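Plirker chair trial

The Plirker chair trial is a comparison method for robot grippers, in which a standing robot takes hold of an office chair by its backrest and moves it to or from a desk. It was drawn up at the Plumarberg robotics workshop by Uriel Jara and takes its name from the Plirker, a two-finger gripper that was the first one tested this way. The trial is often quoted as evidence that simple grippers do as well as many-fingered hands at moving furniture. The published record supports a narrower claim than that, and several parts of it have never been repeated outside Plumarberg.

Background

Grippers are usually compared on small objects placed on a table. The objects are light, the arm is bolted down, and the result is a lift that holds or doesn't. Jara's workshop notes argue that this tells a buyer very little about a walking robot, which has to push and pull things heavier than a mug while keeping its own balance. An office chair was chosen as the test object. It rolls, swivels and leans back, and a grip that is sound at one moment can be a poor one after the chair has turned a few degrees.

The argument is reasonable as far as it goes. It should be said that the workshop had already bought a supply of Plirker grippers when the notes were written, and that the earlier tabletop results for the Plirker had been weak. The notes mention the purchase in a footnote. They do not discuss whether it had any bearing on the choice of a task in which finger skill matters less and squeezing force matters more.

Procedure

The chair starts near a height-adjustable desk, turned partly away from it. The robot stands behind or beside the chair, takes hold of the backrest, moves the chair to a marked position and lets go. A run counts as a success if the chair ends within the marks and the robot is still standing without help. The operator may stop a run at any time. Stopped runs were at first left out of the totals and were later counted as failures, a change made in November, partway through the main series.

No rule says where on the backrest the grip should be. Some runs use the top edge and others use the side. The difference is large in practice. A grip at the top has a long lever on the chair and tends to tip the backrest before the casters roll. A grip at the side turns the chair first and moves it second. Runs of both kinds are added together in the results table, with no column to tell them apart.

Grippers compared

The main series used 4 grippers.

Plirker. A two-finger parallel gripper with a short stroke. It closes firmly on thin edges and has trouble with anything thick and padded. The maker's own wording calls it "universal," a term that the trial gives no grounds for.

Plattner. A two-finger gripper with a longer stroke and softer pads. In the workshop notes it is described as forgiving. Operators preferred it when the robot came in at a bad angle. The pads were replaced during the series with a stiffer set, and the results before and after are reported under one name.

Wonda. A hand with several driven fingers. It was the most expensive of the group and the one most often out of service. Its supporters say that it was run with a grasp routine written for the Plirker, so that its extra fingers simply followed along. The notes confirm this.

Plumarberg workshop hook. A fixed hook with a rubber lining and no moving parts. It was included as a baseline and is missing from most retellings of the trial, perhaps on account of how well it did when the chair only had to be pulled.

Controllers and cameras

The trial was run with 2 controllers. The first plays back a recorded arm motion and corrects it with force readings at the wrist. The second takes its commands from a person at a remote station, with the robot handling balance by itself. Four grippers and two controllers would give eight pairings, of which 7 were tested. The Wonda was never run with the recorded motion after its first attempt, which ended when a finger caught in the chair mesh.

Comparing the two controllers was a stated aim of the work, and it is the part that has aged worst. Remote operation was always done by the same person, who by the end of the series had moved the same chair a great many times. Any gain over the recorded motion could come from the controller or from the practice. Runs were also not shuffled: all of the recorded-motion runs came before the remote ones.

A camera at the robot's head supplied the view for remote operation, and a fixed camera watched the room. The two were compared informally, by having the operator try the task with each view. The head view was judged better for placing the fingers on the backrest, and the fixed view better for seeing whether the robot was about to step on a cable or bump the desk. The notes recommend a combined view. They give no run counts for this part, and it is hard to see how the recommendation could be checked.

Results

A total of 105 runs were recorded. The summary states that the Plirker and the Plattner were "equal within expected variation" and that both were ahead of the Wonda. The size of the expected variation is not given. The runs were spread unevenly over the pairings, with the Plirker getting the largest share, and a small number of failures moved from one column to another would be enough to change the order.

Three kinds of failure are described. In the first, the fingers slide along the edge of the backrest and come off. In the second, the grip holds and the backrest leans back, so the robot pulls on a moving target and has to step. In the third, a caster turns sideways and the chair stops dead. Only the first has much to do with the gripper. The summary puts all three into a single failure count, and the press notice that followed presented that count as a measure of grip quality.

The most useful finding is probably one the summary leaves out. In the raw notes, the angle at which the wrist met the backrest mattered more than which gripper was fitted. Good approaches succeeded with nearly everything, the hook included. Bad ones failed with nearly everything, and the Plattner's softer pads gave only a little more room for error.

Criticism

Objections to the trial fall under a few headings. The floor is one of them. All the runs were made on a hard, smooth floor, where casters roll easily, and nothing is known about how the ranking would look on carpet. The cable from the robot's back is another. A tethered robot has to drag its cable or have it carried, and a pull from behind can look in the force data like resistance from the chair. Jara has answered that the cable was kept slack. The notes have no record of anyone checking this during a run.

A further complaint concerns the chair. One model was used throughout, empty, with a backrest thin enough at its edge for a short-stroke gripper to close on. A chair with a thick padded back would have put the Plirker at a clear disadvantage, and a chair with someone's coat over it would have troubled all of them. Calling the result a furniture test, as some sellers of grippers do, stretches it well past what was done.

The place of contact remains the most serious problem. Without knowing how many runs used the top edge and how many used the side, a reader cannot tell whether one gripper did better or was simply given the easier hold.
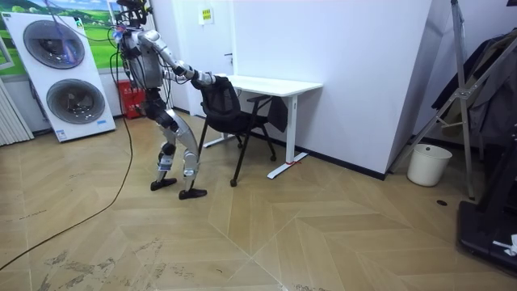
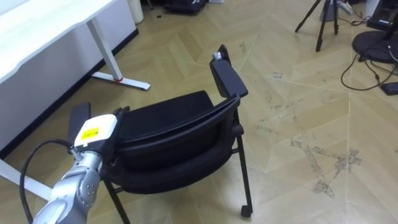 Contact with the backrest in the chair task: from across the room (first) and from over the chair (second).

Jara's reply to the point was that an operator picks whatever hold the gripper allows, and that the choice is therefore part of the gripper's performance. There is something to this for the remote runs. It does not cover the recorded motions, where the contact point was fixed in advance by whoever made the recording.

Later use

A revised procedure was circulated among a few groups. It splits top-edge and side holds into separate tables, asks for runs in mixed order, and counts a stopped run as a failure from the start. It also adds a second chair with a padded back. No full set of results under the revised rules has been published, though partial figures are sometimes quoted in sales material without saying which set of rules they belong to.

The hook was dropped from the revised procedure. The reason given is that it cannot release a chair on command, so the robot has to lower its arm and back away. Critics have noted that this was equally true in the main series, where it was not treated as a fault. At Plumarberg the hook is still kept on the tool rack and is used for moving chairs between runs.

See also

Parallel gripper
Force feedback
Remote operation of robots
Tabletop grasp tests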